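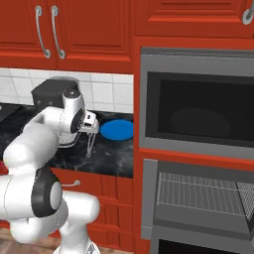
Project report, Learning from Demonstration, group Ustow
Fraser Strachan + two others, handed in October

1. What we did
Teleoperated a simulated arm in a kitchen and recorded demos. Task: pick up the blue plate from the counter, hold it up clear of the stone, put it back down. Sounds easy. Plate is flat and the fingers are thin so you have to catch the rim at an angle, took us most of a Saturday to get one clean grasp.

2. Controls
First tried keyboard. Terrible, one axis at a time. Switched to the Sayegh handset, 6 axes, much better but the wrist drifts if you let go of the trigger too fast. Fraser wrote a small deadband filter (see wurnumar_filter.py), fixed most of it.

3. Data
234 demos recorded, 40 thrown out. Mostly dropped plates, also a few where the hand hit the black appliance at the back of the counter. Plate start position was randomized along the counter, everything else stayed put. We should of randomized the cabinet color too, ran out of time.

4. Training
Behavior cloning, Turnine baseline, default settings. 12 hours on the lab machine. Second run crashed overnight and we didnt notice until 9 am.

5. Results
Good when the plate is near the oven side. Bad near the wall, policy hovers over the rim and never closes. Our guess: very few demos there, the operator cant see the fingers past the wrist. Slow demos also hurt, long pauses got learned as pauses.

6. Next
- second camera view, from the left
- cut the idle steps before training
- same operator for all demos, or at least label who drove

Logs for the last run are in folder 1316.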